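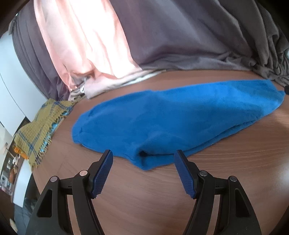

Pliage textile à deux pinces, projet d'atelier

arsen_nazarenko
14 octobre
Démonstrations au sweat bleu en cours pour le projet Mondow. 58 épisodes enregistrés, 17 rejetés au tri. Le vêtement part en tas, étape 1 : trouver un bord et l'étaler. Je filtre sur la durée, seuil à 905 images.

drerna5
Le seuil fixe est une erreur. Un étalement lent reste exploitable. Filtre plutôt sur la perte de suivi.

stepan.p
D'accord avec le seuil. Les épisodes longs contiennent surtout des reprises de prise.

arsen_nazarenko
Les reprises servent aussi à l'apprentissage, je ne les jette pas toutes. Étape 2 : 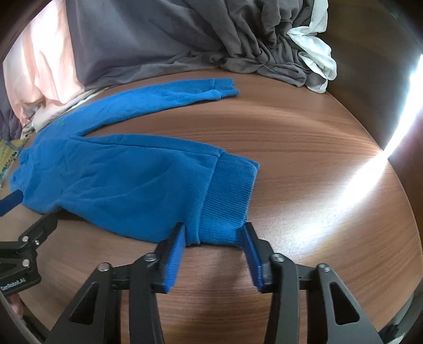
la prise se fait au bord-côte du bas, près de la couture, la seconde pince touchant l'autre extrémité. Une prise en plein tissu glisse chez nous.

stepan.p
Pas chez nous en juillet, mêmes patins. Vérifie l'ouverture des mors.

drerna5
Et la synchro des deux flux. Plus de 5 images d'écart, l'épisode est inutilisable.

arsen_nazarenko
Écart non mesuré. Je relance le script ce soir et je poste le journal.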